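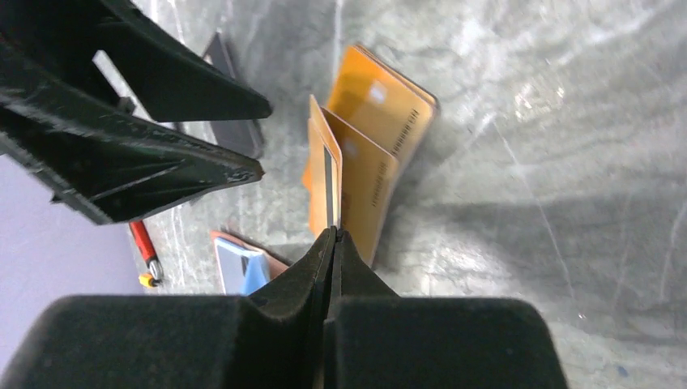
An orange card, with a second one standing behind it.

I used to think a safe warehouse was one with plenty of signs. Then I took a job at Rolton, a parts distributor with 40 people on the floor and more signs than I've ever seen in one building, and in my first month I watched two people nearly get flattened at the same corner (one of them was me). 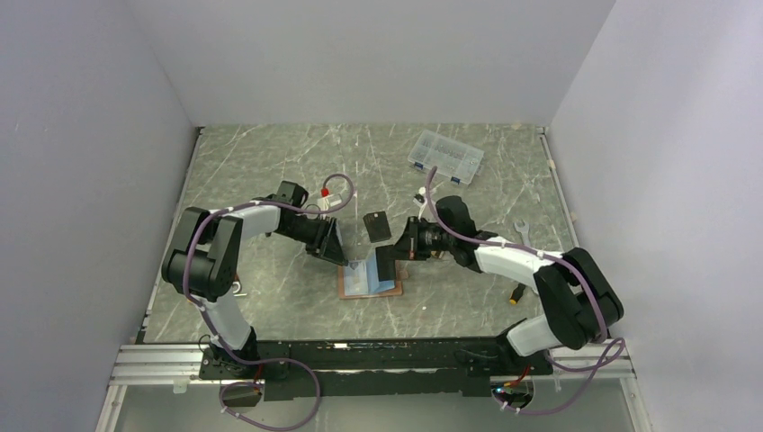
Hanne Ketilsson
Contributing writer, former shift lead

The corner was at the end of aisle 5, where the forklifts came out of the racking and everybody on foot cut through to get to the break room. There was a mirror up there, sure. There was also a stack of empty pallets that had grown so tall you couldn't see the mirror. I walked past that stack twice a day and never once thought about moving it!

What got things going was a slow week in July. Our manager asked me to spend a couple of shifts just standing around and watching how people moved, which felt like getting paid to loaf. I took a folding stool and a thermos and parked myself by the dock doors. Within an hour I'd filled a page. Drivers were backing out of trailers with their heads turned the wrong way because the scanner cradle was on that side. The painted walkway ran straight through the spot where we staged outbound freight, so people stepped off it every single time there was freight, and there was always freight.

We moved the walkway first. It took one evening and a few rolls of floor tape, and then we had to do it over because I'd measured from the wrong column. Then we moved the pallets, put a gate at the corner, and shifted the break by ten minutes so it stopped landing on top of the afternoon trucks.
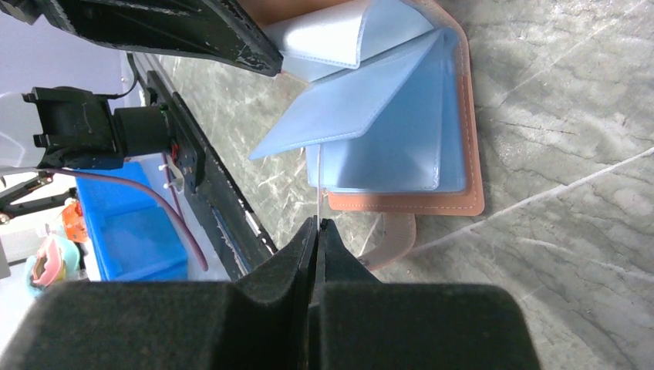 The gate was the part people hated. You had to stop and pull it toward you, and with a box under your arm that's a nuisance, so for the first few weeks somebody kept propping it open with a mop bucket. I took the bucket away, and a chair showed up. In the end we swapped the spring for a lighter one and the chair went back to the office. I should have asked the folks who used the thing before I ordered it, and I've tried to remember that since.

The whole business cost us nearly 2,000 dollars, most of it the gate. I've sat through sales pitches for sensor systems that cost many times that, and some of them looked great, but I'd still want to know where the pallets are stacked before I bought one.
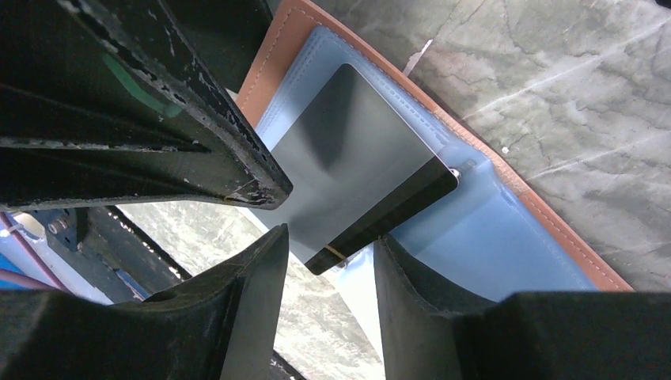

Where I'd start if I were you

Pick your worst corner and go stand near it (out of the way, please, and in a vest) through one full shift change. Bring paper. Write down every time a person on foot and a truck want the same patch of floor, even when they sort it out with a wave. The waves count. We had a lot of waving at Rolton, and I'd always taken it for good manners.

Then ask the drivers what they can't see. Ours had a list ready to go, and the pallets were at the top of it.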